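In September Nisreen Twal moved her build, which she calls Ada, to the shared workshop of Borosora. She wanted a arm that can sort garden things from a metal bin. "First I had 50 tries in one evening and I wrote down all of them," she told me. The bin is held with clamps, "or it walks away from me." The hand fork is her favorite test.

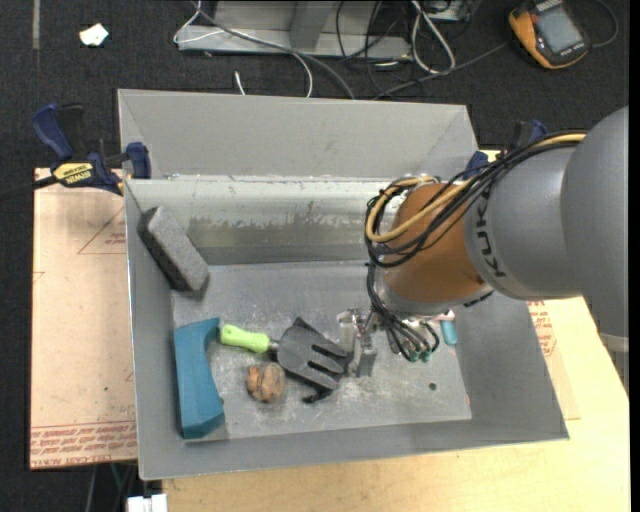 Rawan Tannous would have started with softer things, and said that a fork with thick tines is "a hard exam for the first year." Twal agrees a little. "But I have a garden," she said, "so I have forks." Next she wants to rewrite how the gripper comes down.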